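Paper cup

A paper cup is a disposable drinking cup made from paperboard, usually lined with a thin coating that keeps the liquid from soaking through. It is one of the most familiar objects in public life, handed out in lobbies, offices, school halls, train stations and waiting rooms, and it is a much cleverer piece of design than its low price suggests!

Construction

Most paper cups are made from three parts: a side wall, a bottom disk and a lining. The side wall begins as a flat, fan-shaped blank. A machine wraps the blank around a tapered form and seals the overlapping edges with heat, leaving a straight seam that runs from top to bottom. The disk is then pressed in and the lower edge of the wall is folded over it.

The last step is the rolled rim, and it deserves far more admiration than it gets. The top edge of the wall is curled outward into a tight little tube of paper. This roll stiffens the mouth of the cup so that it holds its round shape when squeezed, gives the lips a smooth edge to rest on, and provides a bead for a lid to snap over. Because the lining side of the paper ends up on the outside of the curl, a cup with a printed or colored wall often has a plain white rim.

Cups for hot drinks may have a second wall, a ribbed sleeve or a thicker board. Cups for cold drinks are often coated on both faces, as moisture from the air collects on the outside and would soften bare paper.

Nesting

The taper of the wall is what allows paper cups to stack. Each cup slides into the one below until it is stopped by the rim or the base, and only a narrow band of each remains exposed. A stack therefore grows by a small, regular step with every cup added, which is a lovely thing to see in a long sleeve of them. The standard office cup from the maker Harms comes in sleeves of 24, short enough to fit upright in most cupboards.

Nested cups can cling together when they have been pushed down hard. A slight twist usually frees them. Pulling straight up on the top cup tends to bring two or three along with it (a problem known to anyone who has ever poured drinks for a crowd).
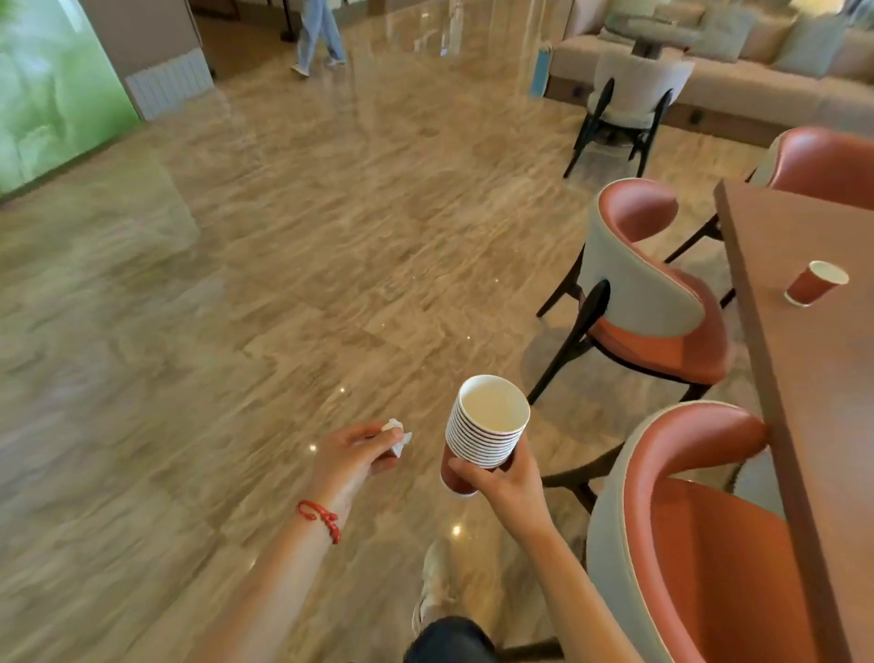 Nested red paper cups held from below, with one more on the table.

Use in lounges and lobbies

Shared seating areas are a natural home for the paper cup. Guests come and go, there may be no sink nearby, and breakable cups are a poor match for a stone floor. Cups are generally set out near the water or coffee and gathered again from tables, armrests and windowsills at the end of the day.

Clearing is quick once the cups are empty. They are collected into a single stack, carried in one hand, with the other hand left free for napkins and tissues. At the Avgate conference lounge in Vendholm, which seats 216, a Sunday reception in June used 405 cups, and the whole lot was carried off in tall stacks before the room was wiped down. Leftover liquid is poured out first, and badly crushed cups are kept apart, as they will not nest.

Color

Plain white was long the usual choice, but solid colors are popular and cheerful. Red is a particular favorite for parties and receptions. Color is normally printed on the outer face only, leaving the interior white so that the drink can be seen clearly.

Disposal

The lining that makes a paper cup so useful also makes it harder to recycle than plain paper, and local rules vary widely. Some towns accept rinsed cups with other paper, while others ask for a separate bin. Stacking helps here too, as nested cups take up a fraction of the space of loose ones.

Collecting

Printed cups have a small and devoted following. The Skolia collection holds 3167 of them, stored in nested columns and sorted by rim diameter.

See also: Cup sleeve, Drinking straw, Paperboard, Water cooler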